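Bimanual Manipulation Group – Methods Discussion
Reading time: 4 minutes

Topic: Domain randomization and the long-block task, results for review

jleiva_greneck
Members of the Greneck working group have asked that the simulation results for the long-block task be posted before the method section is finalized. The full tables are on the shared drive. The main points are set out in this post for comment.

The task requires two arms to take hold of a long rectangular block by its two long sides, lift it clear of the tabletop, and hold it level for 2 seconds. The policy was trained by imitation on 300 simulated demonstrations. Two training conditions were compared. In the first, block mass and surface friction were held fixed. In the second, both were drawn at random at the start of each episode. The starting position of the block was varied in the same way under both conditions.
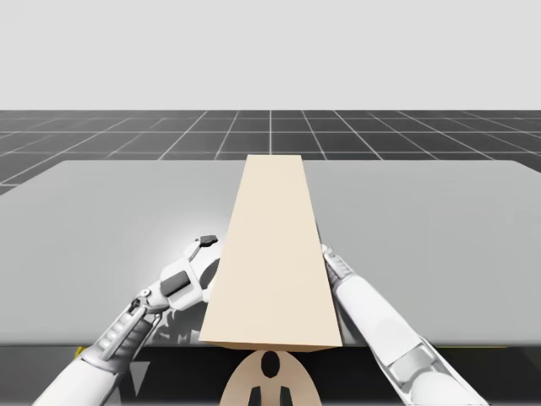
Each condition was evaluated over 553 episodes using the same list of seeds. The randomized condition completed more episodes than the fixed condition, and the difference was largest for heavy blocks. The group proposes to report this as the main finding. Comments are requested by 15th May.

Javiera Leiva
Greneck, simulation methods

terkano_controls
Thank you for the clear summary. Our team at Terkano does not agree that the finding supports the claim in the draft. The draft states that randomization "improves coordination between the arms." The success measure records only whether the block was lifted and held. A policy could pass by squeezing harder with both grippers, with no improvement in timing at all.

We ask that contact timing be reported for each arm. If the gap between first contact on the left and first contact on the right does not shrink under the randomized condition, the word "coordination" should be removed from the title and the abstract.

m_aitken_lab
The Aitken lab supports the request for contact timing but would not go as far as the previous post. Grip force is capped in the controller, and the cap is the same in both conditions. Squeezing harder can explain part of the effect on heavy blocks. It is difficult to see how it explains the effect on blocks with low friction, where the grippers tend to slide along the side faces before the lift begins.

We have a separate question. Were the demonstrations collected again for the randomized condition, or were the original ones replayed under new settings? The draft can be read either way, and the answer matters for anyone who wishes to repeat the work.

jleiva_greneck
They were replayed. Episodes in which the replay failed were dropped and replaced, so that both conditions trained on the same number of demonstrations. The method section will be corrected to say so.

With regard to timing, contact events are logged at every simulation step and can be extracted without running the evaluation again. The figure proposed for the method section is attached for comment, with its draft caption. 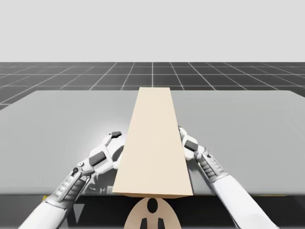 Figure 2. Long-block task in simulation, with one gripper at each long side of the block.

terkano_controls
The correction raises a further concern. If failed replays were dropped, the remaining demonstrations may favor the easier settings. The randomized condition would then be less random than the draft suggests. Please report the range of mass and friction values that remained after filtering.

isholm_reader
I am new to this group and work on hardware at Isholm. I would add only that a rigid block with uniform mass is a generous case. Our real beams are slightly bowed, and the center of mass is seldom where the drawing puts it. I would be cautious about any statement in the discussion section that concerns transfer to physical arms.

m_aitken_lab
The last point is fair, but the draft makes no transfer claim apart from one sentence in the outlook. That sentence could be cut at no cost. Our lab considers the filtering question the more serious of the two.

jleiva_greneck
The outlook sentence will be removed. The filtered ranges and the contact timing will be posted in this thread as a supplement, using a subset of 48 seeds first – the full set will follow. The title will remain under review until the timing results are available. Terkano's objection will be recorded in the draft notes as open.

terkano_controls
Agreed. We will hold our formal comments until the full set is posted.

Contact the moderators | Copyright Bimanual Manipulation Group | Back to top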